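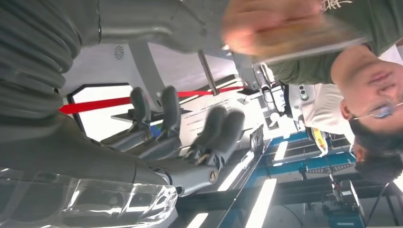

Skaltard Lab: Handover and Shared Space Rules
Frequently asked questions

Who do these rules apply to?
Anyone who hands an object to a robot hand, takes one from it, or works within reach of the arm. Visitors follow the same rules as staff.

How should I hold an object during a handover?
Hold flat items such as cards by one edge and leave the rest free for the robot. Keep your fingers out of the gap between the robot's fingers and its thumb. If the grip is bad, let go of the object. Do not pull.

How fast can the hand and arm move when someone is close?
Our limit for the arm is 280 millimeters per second at the wrist. Finger closing speed is set separately in the Druradska controller and is locked during handover work. If you need a different setting, ask before the session.

Is there a limit on what I can pass?
Yes. The limit is 335 grams. Glass, blades, open liquids and anything with a sharp corner are not allowed at any weight.

Can a second person stand nearby?
Yes, as long as they stay out of reach of the arm and the operator knows they are there. Only one person at a time may reach toward the hand.

What should I wear?
Short sleeves or sleeves that fit closely at the wrist. Take off rings, bracelets and lanyards. Tie back long hair. Everyday glasses are fine for handovers but do not count as eye protection for repair work.

When do I have to stop?
Stop if a finger does not open on command, if a cover is cracked or missing, or if you hear a new noise. Press the stop button, step back and tell the operator. Wait 5 minutes before opening any cover on the arm.

Where do I report a problem?
Use the form in the Dindell folder, even if no one was hurt. Near misses count. Include the time, the object and the speed setting.

Who can approve an exception?
Setareh Rahimi, in writing, before the work starts. An exception covers one session only.

When were these rules last changed?
In September. The weight limit was lowered and the section on sleeves was added.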